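Home Articles Current issue For authors Contact

06/03/2019
Reading time: 17 min

4. The weighing station at Trurnham

4.1 What the job was before

Portioning at the Trurnham packing room was bench work. One person, one scale, one tub of dried black beans. Scoop, tip, read the display, add a few or take a few back, slide the bowl along. Staff called it "the weigh-up" and most of them disliked it, though not for the reasons we had written into our interview guide. We had expected sore wrists. We got sore wrists, yes, but mostly complaints about the number. Having to look at the number all day. One packer told us she saw it when she closed her eyes.

The trial cell went in during November, supplied by Grinetti and fitted to an ordinary table. Two arms on a shared rail, same sort of kitchen scale the packers had been using, same beans. Management at Trurnham wanted as little new gear as possible so that a person could step in and carry on if the arms were stopped. This turned out to matter a lot for how people felt about it (see 4.3). 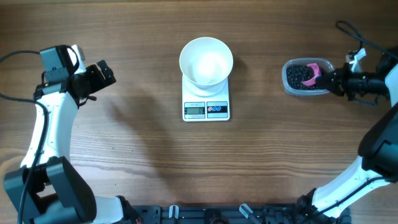

Figure 4. The portioning cell. (a) Scale at zero with an empty bowl; scoop in the bean container, right arm.

4.2 Dividing up the work

Thirteen staff were interviewed, 10 of them twice. All had done the weigh-up at some stage. We also went through the shift log, 364 entries over the trial, written by hand and not always legible. Where an entry could not be read by either coder it was left out.

The plan on paper was simple. Arms do the scooping, people do everything else: fetch stock, check the bowls, bag, label. In practise the line between the two moved about a good deal. Early entries in the log have staff standing at the cell the whole shift, hands ready. Later ones have them at the bagging bench with their back to it. No one told them to move. The supervisor's view was that they "drifted off it" once they stopped worrying about spills, and that she'd have been more concerned if they hadn't.

Topping up stayed a human job. So did judging whether a scoop was a fair one. Several packers had strong opinions about the tip, meaning how high the scoop is held and how quickly it goes over, and these opinions were good ones. Too high and beans bounce. Too quick, same thing. Two of the changes made to the cell's routine in the second half of the trial came straight from packers, neither of whom was credited in the supplier's report. Both brought this up in the second interview without being asked.

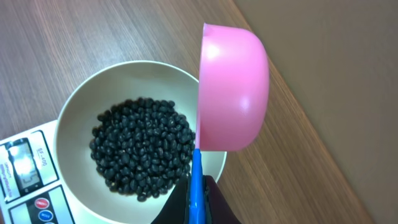
Figure 4 (cont.). (b) Gripper view of the scoop beside the bowl, beans already in.

4.3 Watching as work

What replaced the weigh-up was checking. Nobody had a name for it at first. In the log it shows up as "on robots", then "minding", and by the end just "M". It has no line in the job description and no pay rate of its own, and at the time of writing it still doesn't.

Minding is not idle. A packer doing it glances over for the display, listens for the change in sound when an arm stalls, keeps an eye on how low the tub is getting. Older staff were better at this then younger ones by their own account and by the supervisor's. They put it down to years of weighing by hand, knowing what a right-looking bowl is before the scale says so.

That raises an awkward point. If the skill comes from doing the weigh-up, and new starters no longer do the weigh-up, where do they get it?
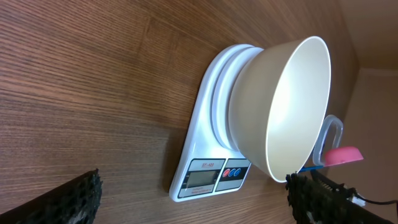 Trurnham's answer, arrived at part way through, was to put every new starter on the hand bench for their first weeks. The scale controls are plain enough that no real training is needed for the device itself. It's the feel of a portion that takes time. At Skustthorpe, the comparison site, there was no such rule. New staff went straight to minding, and their supervisors reported more calls for help over small things, a bowl set down off centre, a display that hadn't been zeroed. We can't say how much of that is the rule and how much is the sites. Skustthorpe is bigger, noisier, and had more turnover to begin with.

Pace also came up. The arms go slower than a good packer. Everyone at Trurnham knew this and several were pleased about it, one calling it "the only thing in here that doesnt rush." But the arms keep the same pace all shift, and a person doesn't. Breaks used to be taken when the tub ran out. With the cell running there was no natural stop, and for a while breaks got shorter without anybody deciding they should. Fixed break times were brought in after this was raised at a staff meeting.

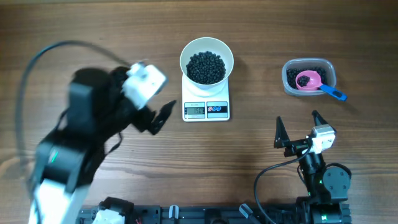

On the question of job losses, short version: none during the trial, at either site, and little trust that this would last. Staff had been told hours were safe. Most believed the person who told them and did not believe the company. Yang, the earlier study closest to ours in size, found much the same split, and found it stayed put well after the machines had become ordinary.

Hours at Trurnham did not fall but they did shift, from the bench to bagging, which is heavier on the back. So the wrists improved and the backs did not. Section 5 takes up the injury records for both sites.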